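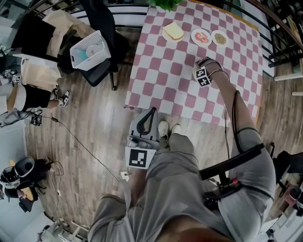 News > Press Releases > Food Service

Print this page
E-mail this page

FOR IMMEDIATE RELEASE

Gesona Issues Flastero Layout Guide for Small-Plate Tables in Break Rooms and Shared Kitchens

11/2/21 - Gesona, a supplier of table settings and serving equipment to workplaces, has released the first edition of the Flastero Layout Guide, a printed manual for setting and clearing a cold small-plate table. The guide is intended for sites that have one ordinary table, no serving counter and no dedicated kitchen staff. It runs to 28 pages and replaces the single-sheet instructions that Gesona has packed with its table sets up to now.

The guide covers table position, cloth, plate order, portion size and clearing. It does not cover hot food, drinks or buffet equipment. A separate sheet on drinks is in preparation and will be sent at no charge to sites that order the first edition.

Background

Gesona began work on the guide in July, after a review of customer questions showed that most of them concerned the table itself and only a few concerned the food. Frequent questions were how far a cloth should hang, whether plates should stand at the front or the back of the table, and where loose foods such as chopped herbs or seeds should go. The draft was then sent to 218 sites, each of which set a table from the text and returned a one-page form. Changes were made to every section except the one on portions.

"The first draft gave too many options," said Traian Dobre, who edited the guide. "A person setting a table before the morning break wants one layout. We took out the alternatives and moved the ones we kept to the back pages."

Cloth

The standard Flastero table uses a checkered cloth, with pink and white as the first listed color pair. The check has a practical use. Plates can be lined up against the rows of squares without measuring, and the same spacing can be repeated the next day by another person. A plain cloth may be used, in which case the guide recommends setting the two end plates first and placing the middle plate by eye.

The cloth is laid with the squares parallel to the long edge of the table. Overhang should be equal at both ends. On the side where people stand, the overhang should be short enough that it does not catch on a knee or on the arm of a chair. Fold lines are pressed flat by hand before any plate is put down - a plate set on a raised fold will rock.

Plate order

The basic layout is three small plates in one row near the far edge of the table, as seen by the person setting it. The order from left to right is:

Plate 1 - bread, with or without a topping
Plate 2 - a sliced item, such as tomato or ham
Plate 3 - a loose item, such as chopped herbs or seeds

Bread is placed first in the row as people tend to pick it up before anything else. The loose item is placed last, where spills are limited to one end of the cloth. The middle and near areas of the table are kept free for working and eating. Plates should not touch. If a plant is kept on or behind the table, it goes past the plates on the far side, and its leaves should not hang over the food.

Larger tables repeat the same row. The guide advises against a second row in front of the first, which in the test forms led to sleeves in the food at several sites.

Portions

No small plate should carry more than 300 grams, plate not included. For loose foods the limit is set by shape: the heap should stay inside the flat part of the plate and should not reach the rim. Bread slices are laid flat and not stacked. Sliced items may overlap but should be possible to lift one at a time.

Sites that need more food are advised to refill more often instead of moving to a larger plate. Refilling is done by exchanging the plate for a full one. Adding fresh food to a part-used plate is not recommended.

Chairs and the surrounding floor

Standard office chairs may be used. During setting, a chair pulled up beside the table can serve as a stand for a plastic basket holding items not yet needed, and this was the most common arrangement reported on the test forms. The basket is removed before people sit down. Gesona does not recommend setting baskets on the cloth, where they drag the squares out of line.

Overhead lighting should be on when the table is set. Several sites noted that pale toppings on light plates were hard to judge for coverage in a dim room.

Clearing

Plates are cleared in reverse order, starting with the loose item. Once the last plate is off, the cloth is folded inward from both ends, so that crumbs stay inside, and is shaken out over a bin. It is then refolded on its original lines. A cloth that has been cleared this way can normally be used again the same day if there are no stains on the plate row.

Availability

The first printing is 2,000 copies. Orders are handled by Drasik, which also distributes Gesona plate sets and cloths. Customers who bought a Gesona table set after the draft went out will receive one copy by mail and do not need to apply. Additional copies can be added to any Drasik order. The text is available in English only. Page corrections will be issued as loose sheets punched to fit the binding.

About Gesona

Gesona supplies small plates, table cloths, baskets and related goods to offices, workshops and shared kitchens. Flastero is the name of its line of layouts and printed instructions.

Contact: Traian Dobre, Flastero Layout Guide, Gesona
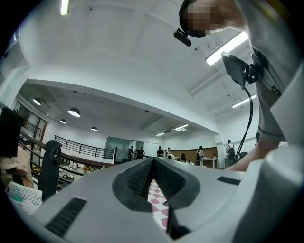
Editors may request a review copy of the guide, the blank test form and the plate order chart from the contact named in this release. Please state whether the chart is needed in color or in black and white. Requests from trade publications are filled first. Test forms completed by individual sites are not available for publication.

Print this page
E-mail this page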